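Bring back the public bath. I mean it! Talbridge has 250 parking spaces downtown and not one warm room where a tired person can sit in hot water for 2 hours. 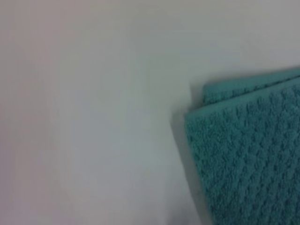 I grew up near the old Lenihan baths, and I loved everything about them, the echo, the tiles, the strangers talking about tomatoes in August.

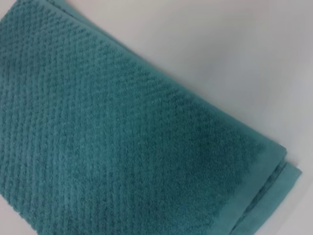

A folded towel in teal, ribbed weave.

People say everyone has a tub at home now. Sure, and everyone has a kitchen, yet we still go out to eat (and thank goodness).

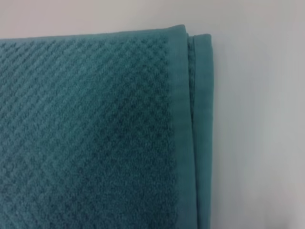

The raised loops up close.

The Lenihan building is still standing. Give it boilers, keep the ticket cheap, and I'll be first in line.

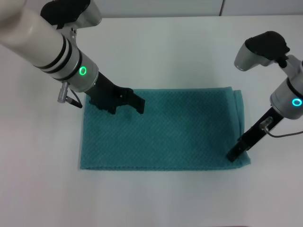
Teal towel on a white tabletop.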